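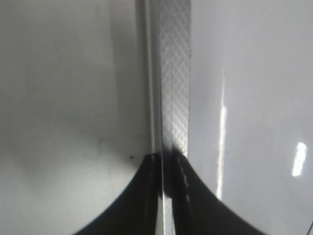
Dendstead, 2024-06-11

I have been writing down our rules for working close to flat panels and seams, and since two people asked for them last week I am putting them here too. They are house rules. They don't replace the risk assessment or the manual that came with your arm, and if either one disagrees with me, go with it.

The hard part of a spot like this one is that the two sides don't look alike to a camera. The left panel is matte and the right one is glossy, with a textured metal strip between them. A glossy panel gives you reflections, and a reflection moves when the wrist moves. We had a detector that was very sure about an edge that was only a ceiling light. It took Salma Zerouali most of an afternoon to find that out, and the rule that came from it is now first on the sheet.

Rule one: no edge gets used as a reference until it has been seen from two wrist positions. A real edge stays where it is on the part. A highlight slides. Move sideways a little, look again, and compare.

Rule two: pick one reference feature per job and write its name in the job file. For a seam I like the raised lip, because it has a line next to it that shows up under most lights. The patterned strip is a poor choice for matching. The pattern repeats, so the software can lock on one diamond over and be happy with it.

Rule three: slow down before contact. Our limit for the last part of any approach is 10 millimeters per second, and the force stop is set at 11 newtons. Those numbers suit our arm and our fingers. Work out your own, write them on the cell door, and date them. When Eliécer Cáceres changed the finger pads in December he ran the whole approach test again before anyone used the arm, and that is how it should go every time. New pads are a new tool.

Rule four: wipe before you judge. Specks and smudges on a light panel look like marks, and marks get reported as damage. If a speck matters to the job, stop the arm, lock it out, wipe by hand, and take the picture again. Keep both pictures. Don't use the gripper to find out whether something is dirt.

Rule five: look at the gap between the fingers. The wrist camera sees the fingers all the time, and they hide whatever is behind them. If the thing you care about goes behind a finger, the robot is working from memory from that point on. The job file has to say so. We write "blind from here" on that line, which Mirjana Tomić thought was too dramatic, but people do read it.

Rule six: one person holds the stop button during a first run, and that person does nothing else. No laptop, no notes. At the Jallby shop they let the programmer do both and I have asked them to quit it.

There were 17 rules on the old sheet. Most of them were the same rule said again after a different bad day, and a few were about a controller we no longer own. I cut them down to these and moved the rest to the maintenance notes.

Still open is how often to repeat the light check. Nataša Dumitrescu wants it at the start of every shift. I have been doing it whenever a lamp gets moved or replaced, but I don't always hear about the lamps, so we will try it her way for the summer. I'll post the sheet again when we have changed something on it.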